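Brimunis Two-Arm Kit Evaluation
Progress report for the period ending October
Prepared for the Ladance equipment fund

Summary

The evaluation of the Brimunis two-arm kit is on schedule. The simulation package that comes with the kit is installed and running on both of our workstations, and the first two task sets are finished. The hardware has been ordered through Pumphrey and has not shipped yet. We are not asking for a change to the budget. We do need a decision on the support plan, covered at the end.

Work completed

Setup took longer than the vendor's guide suggests. The guide assumes a newer graphics driver than the one on our older machine, and the installer stops without a useful message when it finds the wrong one. Pumphrey's support desk answered within a day and sent a corrected installer. It has run without trouble on both machines.

We then built the packing cell planned for the Eren site as a simulated table. The stock scene has the arms side by side. We moved them to opposite sides of the table, so that each one can reach a container in the middle, and added the raised rim that the real table will have. Loose blocks stand in for product until the Eren staff send us part drawings.

The first task set was single-arm: pick up a block, carry it, set it down inside the container. We ran 600 trials with each arm. The left arm finished 26 more trials than the right, and most of the gap came from the right arm stopping near the end of its reach. Moving its base a little closer to the container should fix this, and we will rerun the set after the change.

The second task set was two-arm: both grippers come in to the container from opposite sides, close on the walls, and lift together. The approach is reliable. The lift is less so — the container tilts when one gripper closes before the other. The kit's timing controls are hard to find in the menus but do work once set.
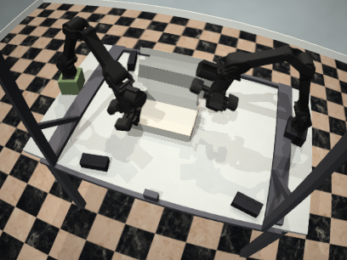

Problems and open items

The kit's collision checking covers the arms and the table but leaves out the support frame unless the frame is entered by hand. We entered it by hand. Anyone else buying this kit should plan for that step, and we have asked Brimunis to add it to the guide.

Simulated grip is more forgiving than we expect from the hardware. Block trials that pass now may not pass on the real table, so we are treating the current results as a check on reach and timing only.

The log export writes one file per trial. For a full set this is slow to open and sort. We wrote a short script to merge the files and can share it with the Eren group.

Next period

Rerun the single-arm set with the right base moved.
Repeat the two-arm lift with matched closing times.
Replace the blocks with Eren part shapes when the drawings arrive.
Receive and mount the hardware, if Pumphrey's delivery estimate holds.

Decision needed

The support plan offered with the software covers setup help and updates. Pumphrey will hold the current price until the hardware ships. We recommend taking it for the first year — the driver problem alone would have cost us several more days without their help. Please confirm before the next report.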